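Subject: Re: [pinach-list] Convention panels and the space talk

Efua Amoah wrote:
> Does anyone know if the Q&A with the Mahama cast is still going
> ahead in August? And is the Larkudcombe hall big enough? I heard
> 136 people have put their names down.

Hi Efua and all,

Yes, still on! I spoke to Shoshana last night and she's got 2 of the cast confirmed, with a third waiting on his theatre schedule (he's touring a one-man show, poor bloke's exhausted). The hall seats 100, so we've moved the Q&A over to Fultham, where there's a proper stage and decent sound.

Pirjo has offered to moderate, and I reckon she'll be brilliant — she knows all 3 seasons backwards and won't let anyone ask about the cancelled finale for half an hour like last time. Send her your questions early, please, and keep them short.

Ama's colour posters are at the printer's. I've seen the proof and the ship looks gorgeous, my favourite so far.

A few pictures, with toaster: 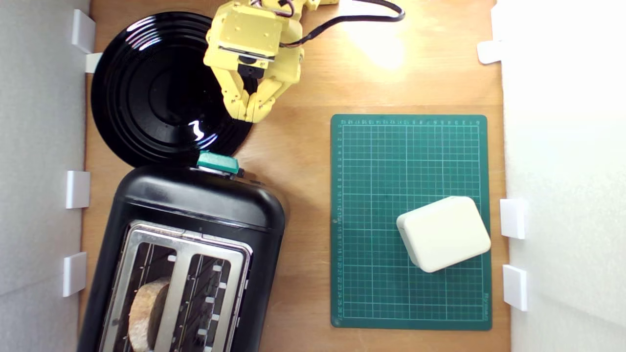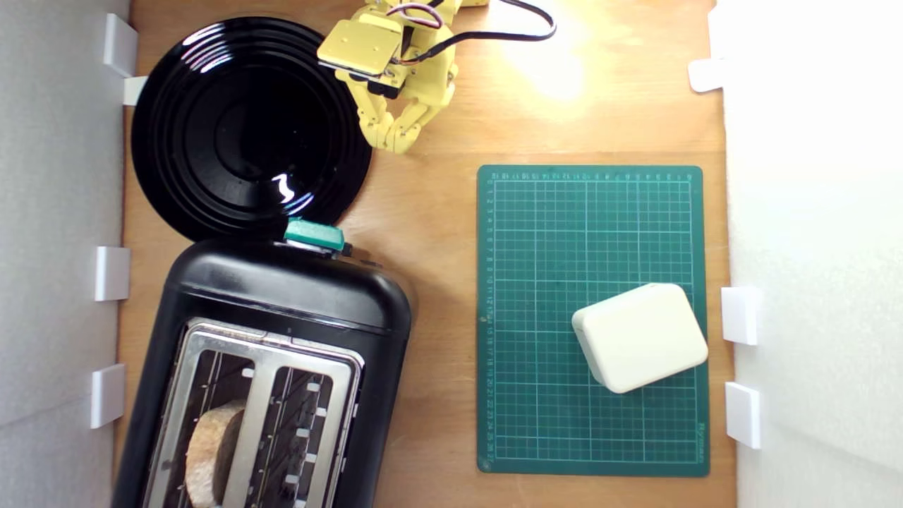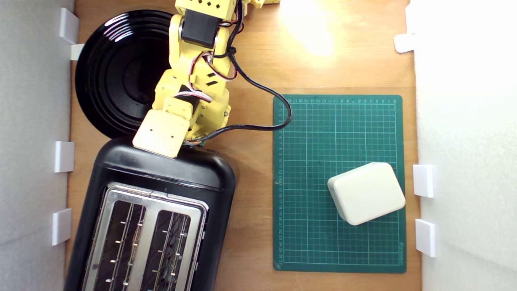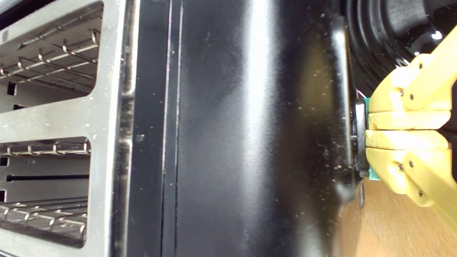
Alois wants to know who can give him a lift from the station on the morning of the Q&A. He'll have the autograph table banner with him, so a wagon would be best. I'd do it myself but I'm on the door from nine.

Badges can be picked up at the side entrance.

Cheers,
Marg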